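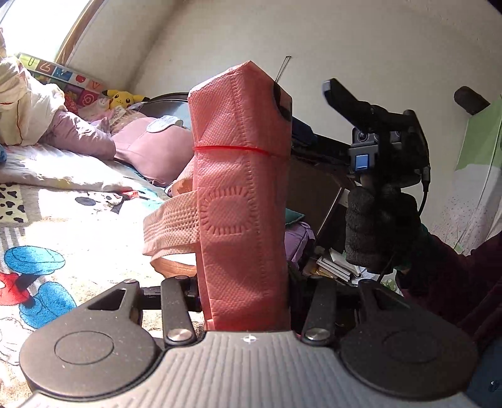
Wumbei wrote to me after the first batch went out and said the board was lovely, but could I please make a bag for the stones that doesn't spill when you open it with one hand. Fair enough! So the Nakis set now comes with a drawstring bag that has a flat round bottom, and you can set it down next to the board and it stays put while you play.

Okay, so the set itself. The Nakis is my backgammon board, the bigger of the two I make here in Skornau, and it's the one I play on at home. It's walnut on the outside with ash and cherry points, and the points are inlaid, so you won't feel an edge when you slide a checker across them (I can't stand painted points, they wear off right where you play the most). Open, it measures 31 inches across. Closed, it fits under a couch, which is where mine lives.

What you get:

The board, hinged, with two brass catches
30 checkers, 15 in ash and 15 in walnut, plus one spare of each
Two leather-lined dice cups
Four dice and a doubling cube
The drawstring bag

The checkers are turned on my lathe and then sanded by hand, and they're a little thicker than most people are used to. I like a checker I can pick up without scraping at it with a fingernail. If you'd like them thinner, tell me when you order and I'll turn them thinner, same price.

I get asked about the finish a lot. It's oil and wax, no varnish. It'll show a ring if you leave a cold glass on it, but you can rub most marks out with a dab of the same oil and an old T-shirt. Give it a fresh coat every February or whenever you remember! Please don't keep it in a sunny window, the cherry gets dark fast and it gets dark unevenly.

The smaller board is called the Kadura and it's on its own page. Same wood, same checkers in a smaller size, no doubling cube. People buy it for trips, and it's a good one for kids who are just learning to bear off.

Price for the Nakis is $529 with shipping inside the US. With your initials burned inside the lid it's the same price, just write them in the notes box (three letters max, they get hard to read after that). A tournament-size version with a felt or cork playing surface is $800 and takes me longer, so ask first before you pay for that one.

I build these one at a time, so there's usually a wait. If a checker ever splits, send me a picture and I'll mail you a new one.

Prices updated 4/17/24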